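Le rythme de Brigitta

Brigitta Zaugg avait reçu l'oreillette par la poste, dans une boîte blanche sans aucun mot dessus. La maison Gillies, à Dovport, cherchait des personnes de plus de soixante ans pour la porter avant la sortie en magasin. On demandait de la garder jour et nuit, sauf pour la douche. Elle avait dit oui parce que sa voisine Davina Jardine avait dit oui aussi, et parce que l'hiver à Wekthorpe est long.

L'appareil s'appelait Zollon. Il mesurait le pouls dans le conduit de l'oreille, la température, la façon de marcher et, selon la notice, « l'état de calme ». Le soir, une voix de femme donnait un résumé. Brigitta n'aimait pas beaucoup la voix, mais elle aimait le résumé. Depuis la mort de son mari, personne ne lui racontait plus sa journée.

– Vous avez fait 2539 pas, disait la voix. Votre cœur a été régulier.

La première semaine, elle répondait merci. La deuxième semaine, elle a commencé à discuter.

Vers la fin de novembre, la voix a dit une chose nouvelle. Elle a dit : « Votre cœur a accéléré pendant quatre minutes, à 16 h 27. Souhaitez-vous noter la cause ? » Brigitta était assise dans la cuisine, les mains à plat. À 16 h 27, elle avait ouvert la lettre de son fils, qui vendait la maison de Dovport. Elle n'a rien noté. Elle a seulement dit « escalier », et la voix a accepté l'escalier.

Le lendemain, elle a téléphoné à l'entreprise. On lui a passé un jeune homme très poli, Archie Lindsay, qui s'occupait des testeurs.

– Est-ce que quelqu'un écoute quand je réponds ? a-t-elle demandé.

– Non, madame. Les réponses sont classées par la machine. Nous voyons des catégories.

– Et l'escalier, c'est quelle catégorie ?

Elle a entendu qu'il tapait sur un clavier.

– Effort léger, a-t-il dit. Vous habitez au rez-de-chaussée, n'est-ce pas ?

Elle a raccroché doucement, comme on referme une porte sur un enfant qui dort.
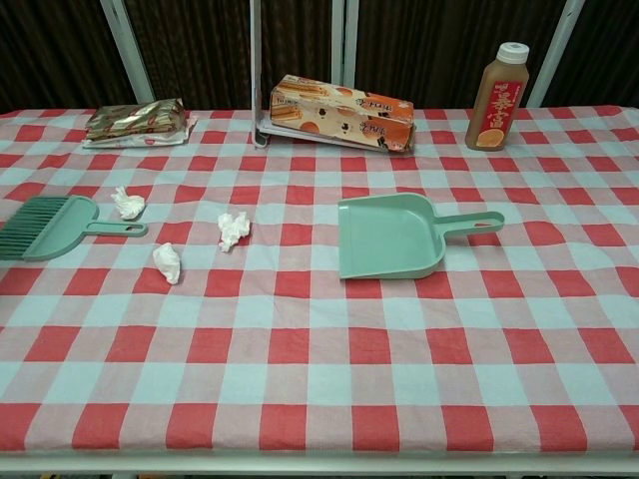
Pendant deux jours, l'oreillette est restée dans le tiroir avec les piles et les élastiques. Davina est venue demander des nouvelles, elle portait la sienne sous son bonnet et elle parlait un peu trop fort. Elle racontait que son cœur à elle ne montait jamais, même pas pour le facteur. Brigitta riait, puis d'un seul coup elle ne riait plus, et elle a pleuré pour la maison vendue, pour le jardin, pour le pommier que son mari avait planté trop près du mur. Quand Davina est partie, il restait sur la nappe à carreaux rouges des mouchoirs en boule, et la brosse vert menthe qu'elle avait sortie pour les miettes avant la visite. Elle n'a rien rangé. Elle est allée au tiroir et elle a remis l'appareil dans son oreille.

– Bonjour, a dit la voix. Nous avons une interruption de deux jours. Souhaitez-vous noter la cause ?

– Oui, a dit Brigitta.

Elle a parlé longtemps. Elle a dit la lettre, le prix de la maison, le nom de l'acheteuse, une madame Roxana Bratu qui voulait couper le pommier. Elle a dit aussi des choses plus anciennes, qu'elle n'avait jamais dites à son mari et que lui, peut-être, savait. La voix ne l'a pas interrompue. Dehors il faisait déjà nuit et le chauffage faisait son petit bruit de cuillère.

À la fin, il y a eu un silence, puis :

– Merci. J'ai noté : divers.

À Dovport, dans un bureau au quatrième étage, Zanele Venter relisait les catégories avant de partir. C'était son travail, de regarder si la machine rangeait bien. D'habitude, « divers » voulait dire un éternuement, un chien, une télévision. Cette fois la durée était de 27 minutes. Elle n'avait pas accès aux paroles, seulement à la courbe du pouls. La ligne était très haute au début, puis elle descendait, lentement, avec des petites marches, jusqu'à un endroit presque plat.

Elle a regardé cette ligne un moment. Ensuite elle a mis son manteau, elle a enlevé son manteau, et elle a cherché dans le règlement si l'on pouvait écrire à une testeuse. On ne pouvait pas. On pouvait, par contre, modifier le nom d'une catégorie.

Le soir suivant, Brigitta épluchait des pommes de terre quand la voix a donné le résumé.

– Vous avez fait peu de pas. Votre cœur a été régulier. Hier, à la même heure, vous avez descendu un escalier.

Brigitta a posé le couteau.

– Oui, a-t-elle dit. Il était haut.

3 commentaires – 27 partages

Mireille_T
J'ai bien aimé la fin avec l'escalier. Ma mère porte une montre de ce genre et elle lui parle aussi !

lecteur du soir
Un peu triste quand même. Est-ce que le fils revient dans une suite ?

Odile B.
« Son petit bruit de cuillère », j'ai exactement le même radiateur.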